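**Notes – atelier rangement, 7 juillet 2022**

- Bonjour, merci à Malte Hagedorn pour la salle. 14 min max, aller vite
- Partir du tiroir de cuisine chez Vasconcelos : 95 objets, 8 servent. Laisser réagir
- Règle de base – on trie avant d'acheter des boites. Toujours. Insister 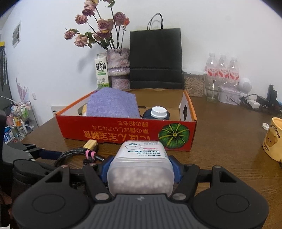 - Ensuite les papiers : 4 chemises, pas plus. Factures, santé, logement, reste
- Cas Clarard : tout scanné, rien classé… demander qui fait pareil
- Questions. Si silence, parler de la cave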